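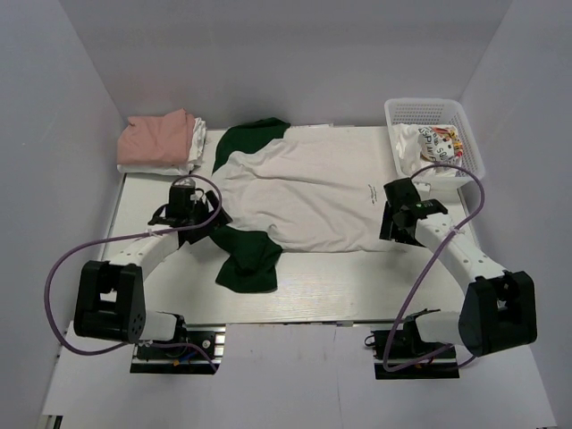

Prastari Shirts

Data card, version 2

Summary

Prastari Shirts is a collection of recordings about folding everyday clothes on a table. It covers T-shirts, long-sleeved shirts and a few thin sweaters. Each recording begins with one garment spread or dropped on a white surface and ends when the garment is folded and put on the pile, or when the time is over. The collection has 107 garments. All are used clothes, bought second-hand or given by colleagues at Wuyts.

Layout of the table

The garment to fold is in the middle. The finished pile is kept in the back-left corner and the basket with the waiting clothes in the back-right corner. In the first version the two places were sometimes exchanged, and we removed those recordings.

Garments

The list is in garments.csv, with one line per garment. The columns are:

garment_id
type (short sleeve, long sleeve, sweater)
body_color
sleeve_color (filled only when it is different from the body)
print (none, small text, large graphic)
size_label
fabric_note

Shirts with sleeves of another color have their own group. A white body with dark green sleeves, for example, is easy to read when it lies flat: the sleeve seam is a clear line and one can see at once if a sleeve is straight or crumpled under the body. Shirts in a single color are more difficult to label, and the two labelers disagreed on them more often.

Start condition

Every recording has a start label:

flat: the body is open and both sleeves are extended
part: the body is open but at least one sleeve is bunched or hidden
heap: the body is not open

Small wrinkles are permitted in "flat". If you are in doubt between "flat" and "part", look only at the sleeves.

Folding style

Sleeves go in first, across the body. Then the two sides, then the hem up to the collar. The folded piece should be close to a rectangle. We did not ask for shop quality. A cuff that comes out from the side is noted as "edge_out" and still counts as folded.

Known problems

White clothes on the white surface have weak edges, mostly at the hem. We tried a gray cloth under them but it moved together with the garment, so we stopped.

Garments 70 to 78 were washed too hot in October and are now smaller than the size on their label. The size_label column was not corrected.

The basket is not labeled. Please do not use it to count how many clothes remain.

Changes

26 April 2019: exchanged layouts removed, sleeve_color added, 8 wrong start labels corrected.

Use and contact

Free for research and teaching. If you publish, please cite Prastari Shirts and give the version. Errors in the labels can be sent to Bleddyn Lougher at Wuyts, with the garment_id and the recording number.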